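Gornlow Washed Linen Tablecloth, Charcoal: Six Weeks On

Reviewed by Dušan Berisha, Fri 19 July

I bought this cloth to replace a cotton one that had faded to a patchy brown along the fold lines. It cost a bit more than I wanted to spend. The shop was Mocanu, which carries most of the Gornlow range and sells the same cloth in oatmeal, rust and a pale green.

Size and fit

Our table seats 6 and the cloth hangs evenly on all four sides. Gornlow says to allow for some shrinkage in the first wash. Mine came out slightly shorter in one direction, still within what the label said. If your table is close to the maximum size listed, go up one.

The hem is wide, with mitered corners and straight stitching. I found two loose threads on arrival and trimmed them. None have come up since.

Color

The website calls it charcoal and I would agree. Under our kitchen light it leans a little warm, and by the window it looks closer to slate. White plates look good on a dark cloth, and so does fruit.
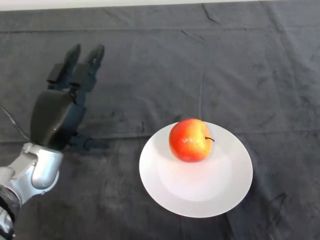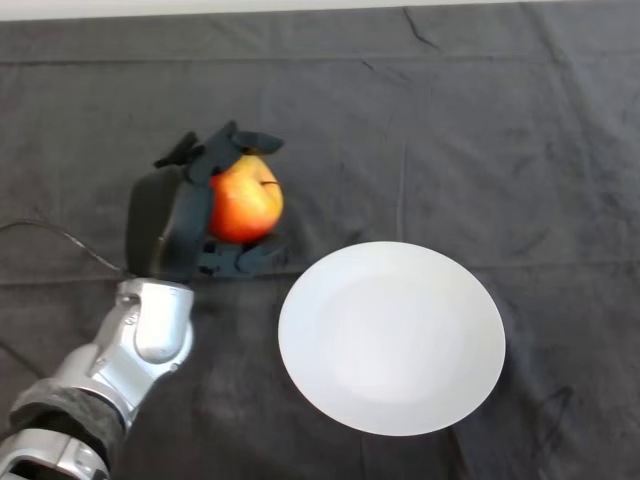

Washing

I wash it at a low temperature and hang it over the line. The first two washes gave off a lot of lint, so do them separately. After that it settled down. The color has held so far, with no pale streaks at the folds.

Ironing is optional. I did it once, for a dinner when Dorin Dinu and his parents came over, and the creases were back by dessert. Pulling it straight while damp does nearly as good a job.

Stains

Red wine and coffee disappear into the color and wash out later. Flour, salt and bread crumbs show right away. So does cat hair. Candle wax left a shiny spot that took two tries with brown paper and an iron. Olive oil was the worst, and a faint ring is still there if you know where to look.

Compared with the Plindis

My sister has the Plindis cotton blend in nearly the same shade. It is smoother, lies flatter and costs less. It also slides on a polished table, and hers has started to pill where the chairs rub. The Gornlow grips better and feels heavier in the hand. For a table that gets used every day I would pick the Gornlow. For holidays only, the Plindis is fine.

Delivery

It arrived in a paper sleeve, folded small. The matching napkins were on back order and came 28 days later. Mocanu answered my email about them the next morning.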